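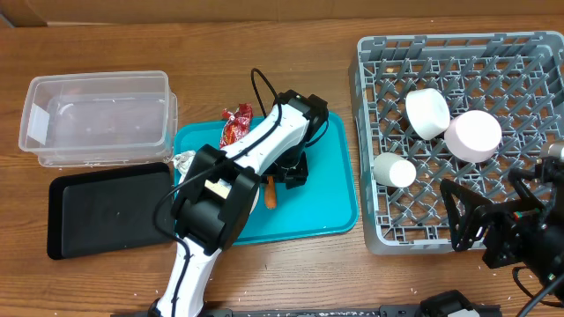

Ticket 1302 — Le bras gauche se décale au-dessus du plateau bleu
Projet : Clakano, établi de l'atelier partagé
Ouvert le : 27 janvier 2020
Priorité : normale
État : résolu, à surveiller

Symptôme
Après 16 cycles de tri, la pince descend trop à gauche. Elle manque la carotte posée au milieu du plateau et vient buter sur le fond. Pas de message d'erreur du contrôleur. La dérive revient à chaque série, toujours dans le même sens.

Matériel
Deux bras montés sur rail métallique noir, firmware Nitard, alimentation commune. Les positions du bac transparent, du plateau et de l'égouttoir gris n'ont pas changé depuis octobre.

Essais
1. Remise à zéro des axes, puis nouvelle série. Même décalage.
2. Échange des alimentations. Aucun effet.
3. Resserrage du bloc de serrage sur le rail. Le jeu à la base disparaît, la dérive diminue mais reste gênante.
4. Lecture du codeur du poignet pendant un mouvement lent : saut de plus de 400 pas quand le bras s'étend. Bras replié, la lecture est stable.
5. Câble du poignet débranché et rebranché avec une boucle plus large à l'articulation haute. Plus de saut.

Cause retenue
Câble trop tendu en extension, connecteur qui bouge dans son logement. Le jeu au rail aggravait l'erreur.

Reste à faire
Imprimer un guide-câble pour les deux bras. Refaire l'étalonnage Lutex et noter les valeurs ici. Ne pas fermer le ticket avant une série complète sans reprise manuelle.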